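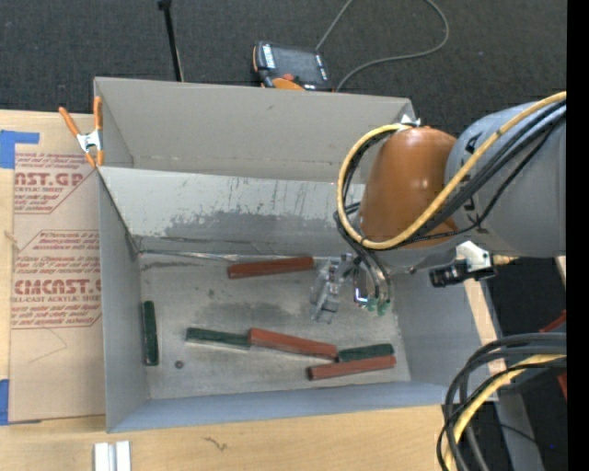 09/03/2019
By Garcia

Saturday, so of course I went in. The plan was one clean hour on the grasp ranker and then the farmers market. I didn't see the market.

Red blocks it likes. Green blocks, the dark ones, it treats as a kind of rumor. Spent the morning on the segmentation threshold and got the three greens to separate from the floor of the bin, at which point the mask started picking up scuffs as a seventh block, long and thin and very confident. Raised the minimum area. Lost a green again. Lowered it by 10 and called that tuning.

Planner next. The block lying along the back seam is still a pain. Every approach that clears the slanted panel puts the wrist somewhere the collision model hates, and the collision model is working from a bin Devow drew with nice straight walls. I padded the mesh by 2 mm and planning time went to 432 ms, which I could live with, except that it then refused anything near the left wall, where one of the greens stands all by itself.

Ran 26 attempts after lunch. Stopped writing down reasons when they all became "touching neighbor." Two blocks end to end look like one long block if you squint, and the clustering squints for a living. Splitting on color fixes the red-green joints. For two of the same color I have a TODO and a bad feeling.

Statska wants a branch they can merge by October. Rostdale wants a demo, no date, so sooner. Pushed what I had, with the commit message "bin stuff."

Tomorrow: surface normals, or laundry.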